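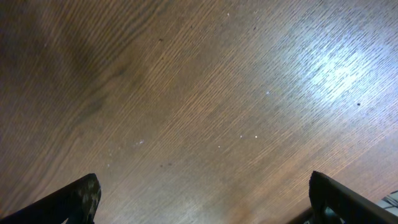 Onlow wood finish: frequently asked questions

Onlow is a hardwax oil for indoor tabletops and shelves. It soaks into the fibers and leaves a thin film. On brown wood with fine parallel grain, glare from one side can wash the stripes pale. Judge color from directly overhead.

How many coats?
Apply 2 thin coats. Leave 12 hours between them. Drellura thinner may be added to the first coat only.

How long before normal use?
Allow 7 days. Light items may be set down after the second coat has hardened overnight.

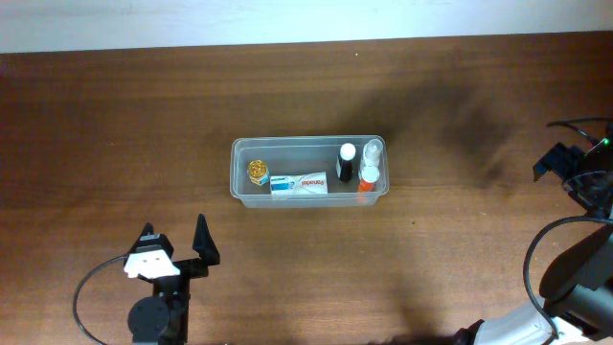 Cleaning and spills

Wipe up alcohol, syrup and face cream promptly. Use Wragg soap at the dilution on the label. Do not use ammonia.
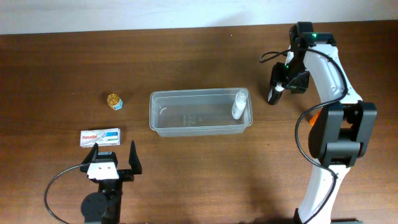

A reader in June wrote that Wragg soap left a haze on her shelves, and that a second wipe with plain water removed it. We now suggest the same.

What grit should I stop at?
Stop at P156 on the Undex scale. Finer sanding closes the pores and reduces uptake.

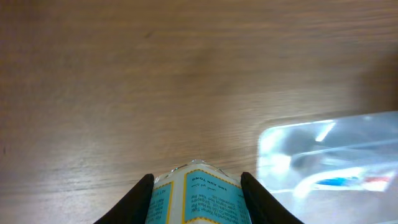 Can leftover oil be stored?
Store it in a full, sealed can above freezing. Discard it if a skin has formed.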